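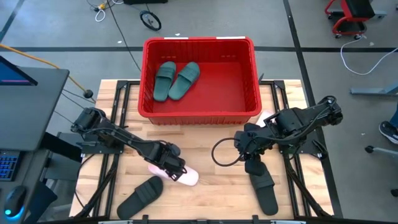

How to Store Slides in One Bin

Slides and other slip-on shoes are easy to keep together if the bin has a flat floor and straight sides. Ours is red plastic and lives in the mudroom at the Ratcombe house.

Knock the grit off the soles outside. Wipe the footbeds with a damp cloth and let them dry for 16 minutes.

Match the pairs on a table before anything goes in. Lay each pair side by side, toes pointing the same way, and start at one corner of the bin.
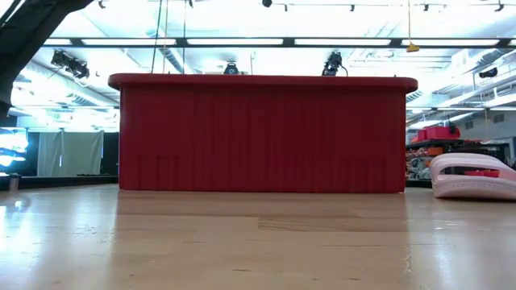

Put thicker molded shoes in last. They take up more room and can mark softer straps if they sit on top of them. Leave the bin open overnight.

Rinse the bin in April and again when the slides get put away for winter.

Filed under: Shoes, Mudroom, Bins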